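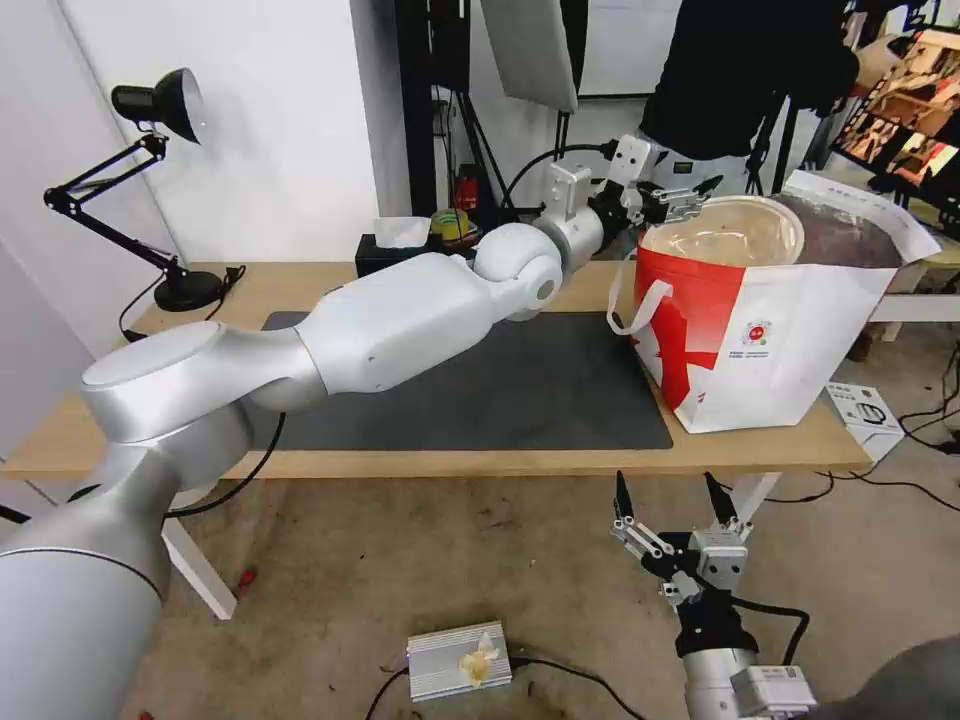

Minutes of the May meeting, Helora Neighbourhood Safety Group
Taken by me, Heidrun Widmer, so blame me for the spelling

We started at 7, or near enough, as the hall door was sticking again and we all had to have a go at it. Apologies had come in from the Biltine Road end, where there was a school concert on.

Last month's minutes
Agreed, with one change. I'd put that the police had promised a foot patrol on Issahaku Lane. What the sergeant said was that she would ask for one. Sorry, I got carried away.

Police report
The sergeant came in person this time, which was lovely, and stayed for most of the evening. Two sheds were broken into on the allotment side since we last met, and a strimmer and some hand tools went. There was also the business outside the chip shop. It was young people shouting, mostly, and one wing mirror came off. They've spoken to two lads and their parents and she doesn't expect it to go any further.

The foot patrol has been agreed for a trial, Friday nights not included (groans all round). It will be two officers on Issahaku Lane and down as far as the underpass. I asked whether they could carry on to the garages and she said she'd see what the rota allowed, so I have written "maybe" in my notes and underlined it.

A question was raised about how long it takes to get through on the non-emergency number. One of our members waited long enough to cook and eat her tea! The sergeant said to use the online form if it can wait until morning, and 999 if somebody is in danger or it's happening there and then. We've all heard that before, but it did no harm to hear it again.

Underpass lights
Still out at the Biltine Road end. The council says it belongs to the contractor, Eteck, and Eteck says they're waiting for a part. I've rung them 4 times. It was agreed that I'll write to our ward councillor and copy in the sergeant, and that anybody who walks through there after dark should send me a line or two about it so I've got something to attach. Please do, even if it's short.

Leaflets
We're having 400 printed, with the shed and bike advice on one side and the contact numbers on the other. There was a long chat about the colour. Yellow won, though I still think it's hard to read. I've got streets down for everyone except the flats above the bakery, so if you have the door code for those, come and find me.

Bike marking
The sergeant can bring the kit to the summer fair if we give her a table near a plug. Yes please! I'll speak to the fair people.

Any other business
The hedge at the corner of Issahaku Lane is out over the pavement and you can't see who's coming. I'll knock on the door and ask nicely before we go to the council.

A grey cat has been getting into the hall. Please shut the kitchen window when you leave.

We finished just before nine. Next meeting is in the small room, as the choir has the main hall.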